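Speaker notes – moving out day: sorting before the truck comes
Munon Removals, evening talk at the Clundbridge branch library
Slot: 6:30 p.m., 25 minutes plus questions

Opening

Thank them for coming. Say who we are in one line: Munon, house moves and clearances, Clundbridge and Murnport, office on Escobar Street. Don't read out the price list. It's on the back of the handout.

Ask for a show of hands – who is moving this year, who is clearing a relative's house. If it's mostly the second group, cut the packing part short and spend the time on clearance.

What a crew does in a day

Last year we did 203 full house moves and 121 clearances. The two jobs get quoted differently and people mix them up on the phone. A move is priced on volume and access. A clearance is priced on weight and what the stuff is, as the transfer station charges us by weight.

Example for volume: the three-bedroom in Murnport. 265 boxes, plus furniture. The owner had told us 31. He had counted the ones in the hall. We had to send for a second truck and the job finished at 9 p.m. He paid the extra and was fine about it, but it could have been settled in the walk-through.

So: let us do a walk-through. It's free. Open every closet, the attic hatch, the shed. Video calls work if the light is good.

Sorting

Start four weeks out. Start with the garage or basement. Most people begin with the kitchen and then have to unpack half of it to cook.

Use colored tape. Green goes on the truck, yellow goes to donation, red goes to the dump. No tape means the crew will ask, and every question costs a minute.

Donation places in town won't take mattresses, car seats, or couches with the fire label cut off. Call them before you load the car.

Things we can't put on the truck

Go slowly here, people write this down.

Propane tanks, even empty. Gasoline – drain the mower and run it dry. Paint thinner, pool chemicals, loose ammunition. Wet paint goes to the county drop-off. Dried-out latex paint can go in the red pile with the lid off.

Old floor tile and pipe wrap: if the house was built before 1980, leave it alone and get it tested. We don't pull it up and we don't haul it. There are licensed crews for that and we can pass on a number.

The fridge and freezer

Gets its own section. It's the most common holdup on the day.

Stop buying frozen food two weeks ahead. Unplug the night before, doors propped open, towels on the floor. Shut off the water line to the ice maker first, then empty the bin. Tape the power cord to the back. Shelves come out and travel wrapped in a blanket.

If it's going to the dump, tell us when you book. The coolant has to be taken out by the station and there is a separate fee for it.

On the day

Park your own car down the street and leave the driveway clear. Keep pets in one room with a sign on the door. Keep medicine, keys, chargers and closing papers with you in the car.

Someone has to be there at the end to walk through with the crew lead and sign. We can't lock up for you.

Questions

Likely ones: tipping (up to you), rain (we still come), pianos (yes, with notice), storage (Murnport only, by the month).

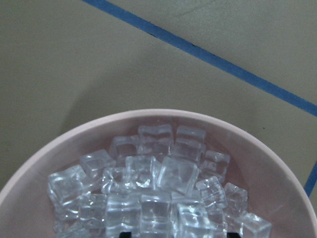
If there's time left over, go back to the tape colors and hand out the sample rolls. One per household. The sign-up sheet for walk-throughs stays on the table by the door until the library closes at 8 p.m.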